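Pinch faults on soft things are my favourite sort of fault, and you can track one down in an afternoon! Ours began with gripper jaws that reported "closed, holding" when they had only skimmed the cloth. Marlene Nolte went through 466 grasps in the Hirnside log and found 71 of these false holds, nearly all on dark knits.

### 1. Get the fabric lying as it normally would

Use a real bed and a fuzzy sheet. A bare bench hides the fault completely.
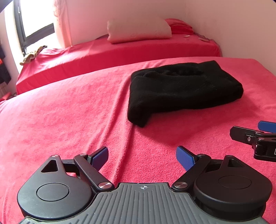

Before you start, keep your spare hand away from the linkage. The pivots nip, and Tatu Rweyemamu has the blood blister to prove it.

### 2. Check the zero

Close the jaws on nothing and read the gap in the Movbridge panel. If it isn't zero, a pivot screw has probably crept. Nip it up, cycle the jaws 80 times and read it again. (Do the full 80! Ours looked perfect at 20.)

### 3. Pinch a sock

Socks are brilliant for this. Come in low, close slowly and stop as soon as the pads bite.

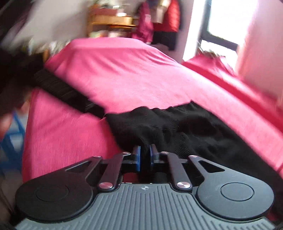 Jasero Workshop Notes, no. 420

Now tug the sock gently by its free end. If it slides out and the panel still says "holding", you've caught the fault. Raise the hold threshold one step and try again.

### 4. If it still lies to you

Swap the pads left for right. When the fault follows the pad, fit a new one.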